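Gedico word list, read me first

Last change: February 1, 2021
Maintained by: Shiyu Jia
Checked by: Graham Wragg

What is in the list

Gedico is a list of English words for kitchen and garden work, with short explanations in simple language. It has 1093 entries. I started it for my evening class in Osex, where many learners knew the grammar well but did not know the word for a colander or a trowel.

Each entry stands on its own line and has 5 fields, separated by a tab: the word, the part of speech, the explanation, one sentence of use, and a note. The note is often empty. Please do not delete the last tab when it is empty, otherwise the line is read wrongly.

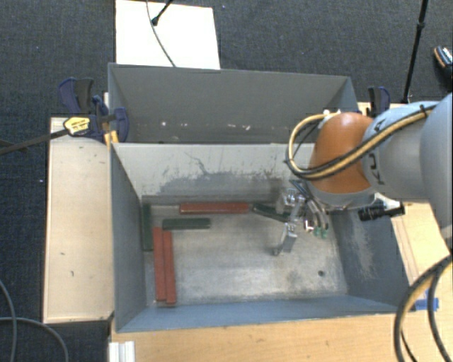
Of all entries, 936 have a sentence of use. The others are waiting for one. I prefer sentences which a person would say at home, for example "The peas want more water this week." Graham has corrected many of mine, and where we did not agree I kept his version, as he grew up with the language.

Spelling

The spelling is British. Where two spellings are common, the second one is in the note. Words used only in one region are marked "reg." and I am not sure of all of them.

Known problems

The words for cuts of meat are few and partly old. In 6 entries the explanation uses a word that is itself not in the list. "Hob" and "cooker" are mixed up in several sentences, and I will repair this in April.

Use

You may copy and change the list for teaching. Please keep both names with it. Corrections can be sent to me with the line number and the old text.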